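Home | Projects | Year 2 | Staff | Contact

Reading time: 2 minutes

Screen brightness and battery life on older phones
Project report, Mobile Devices module
Boonmee Wannasri and Jelle Mulder
Supervisor: Zerrin Sezer

1. Question

Our group wanted to know how much longer a used phone lasts if automatic brightness is switched off and the level is set by hand. Many students at Veltstead buy second-hand phones and complain about the battery, so we chose models that are a few years old.

2. Method

We used five phones lent by the Meijer repair shop. Each was reset and given the same settings, with mobile data off and Wi-Fi on. A looped video was played from full charge until the phone shut down. Every phone did this twice, once with automatic brightness and once with the slider at the halfway mark. A small logging app, Clelodier, wrote the battery level to a file each minute.

The runs took place in May, in the same room with the blinds closed. Willy De Graaf started the early runs at 8 a.m. and we took over after lunch.

3. Results

Four of the phones ran longer on the manual setting. The best gain was 94 minutes, on the phone with the largest screen. The fifth phone ran for 198 minutes on automatic and two minutes less on manual, so we count that as no difference. Its battery was the most worn of the set according to the shop's own check.

The log for one automatic run had a gap in it. We repeated that run and used the second file.
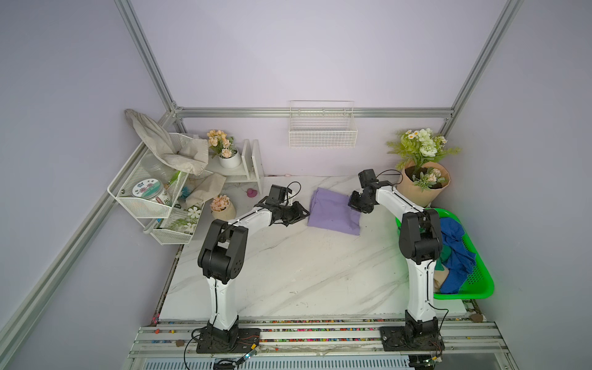 4. Problems and limits

The halfway mark on the slider does not give the same brightness on every model, and we had no light meter. A closed room is also kind to automatic brightness. Outdoors the result could be quite different. Teun Groen suggested testing near a window, but there was no time left for it.

5. Further work

We would like to repeat the test with web browsing in place of video, and with new batteries fitted in the same phones.

Recent projects
- Charging cables compared: does length matter?
- Mevedgate: a timetable app for shared classrooms
- Cleaning up storage on a full phone
- Dark mode and reading speed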